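Aug 30, 2021
By Remedios Cordero

REPORT OF A VISIT TO THE KOLLELL POTTERY, HUMBRIDGE

Members of the Zerkier Ceramics Society were received at the Kollell Pottery in August for its annual open day. The works stands on the far side of Humbridge, and the party travelled out by car in the morning.
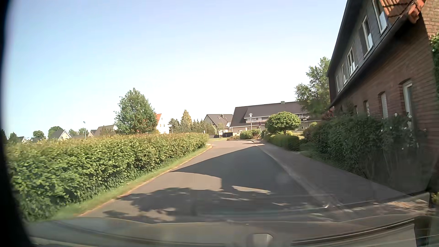
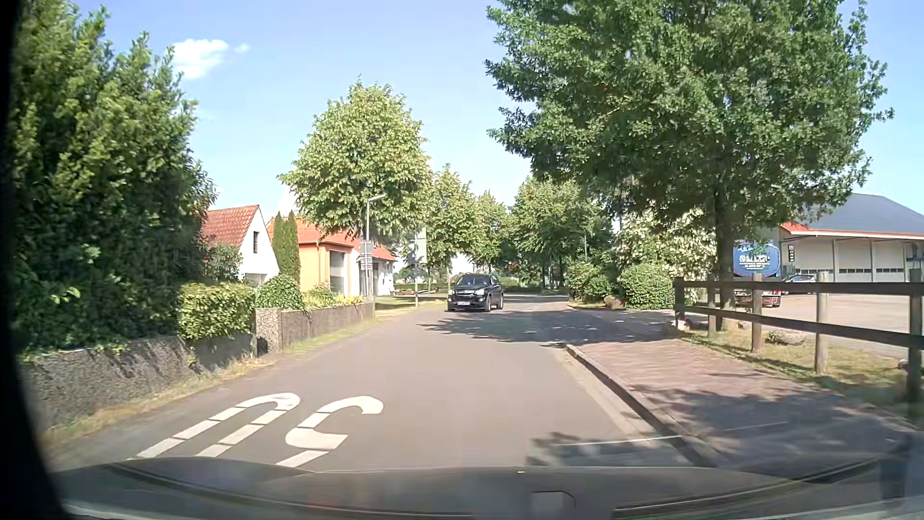
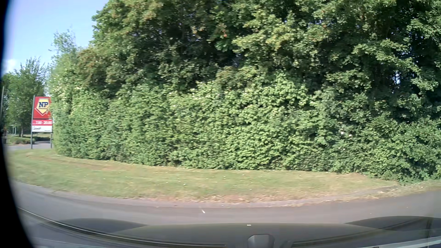
How long does a plate take to make at Kollell?
Nine working days from pressing to packing, of which the greater part is spent in drying and in the two firings.

The tour began in the clay store, where the body is mixed in batches of 500 kilograms and left to rest under damp sacking. Mr Begović, the works manager, explained that the recipe has been altered only once, when the former supplier of ball clay closed its pit. The present clay is slightly greyer and needs a longer first firing.

In the making shop the party watched plates being pressed and handles fixed to mugs. A practised hand can finish 80 handles in a morning. Visitors were invited to try the work for themselves – several handles did not survive – and the staff were patient with all of us.

The glaze room was of particular interest to those members who fire at home. The pottery's green glaze is still applied by dipping, and each piece is wiped at the foot with a wet sponge before it goes to the kiln. The larger of the two kilns holds nearly 300 plates and is taken to 1195 degrees. It was cooling on the day of our visit and could not be opened, although finished ware from an earlier firing had been set out for inspection.

Lunch was served in the former packing room, after which members were free to visit the seconds shop. Prices were fair, and the serving dishes had sold out by two o'clock. The one disappointment was the pattern archive, which remains closed while the roof above it is repaired.

The Society thanks Mr Begović and his colleagues for their welcome. Members wishing to order from the autumn list should write directly to the pottery.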